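About Plutton

Plutton is a repair and spares business for household appliances. We work from a single unit on the Dernau trading estate, where the shop counter, the workshop and the parts store are all under one roof. There are 23 of us, including two apprentices.

We began as a washing machine repair round and moved into spares when customers kept asking for parts they could fit themselves. The shelves now cover 194 models, many of them no longer made. Control boards, pumps, door seals and heating elements make up most of what we sell.

Old machines that can't be mended are stripped for usable parts. Anything we sell second-hand is tested first and carries a 28-day guarantee. Metal and electrical waste goes to Oltaser for recycling.
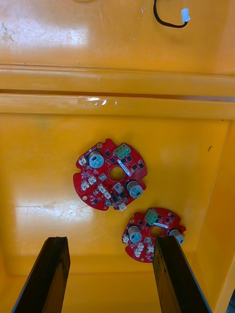
One customer wrote in June that she had been told twice to buy a new dryer, and that our counter sold her a thermostat instead and showed her which screws to undo. She also said the parking was poor, and she had a point. There are now four marked bays beside the side door.

Our trade customers include letting agents, launderettes and the Hyvönen chain of guest houses. Trade accounts are open to any registered business and are settled monthly.

The counter opens at 8 am and closes at 5 pm. Please bring the model number with you, usually found inside the door or on the back panel. We charge a fixed fee for looking at a machine and take it off the bill if you go ahead with the repair.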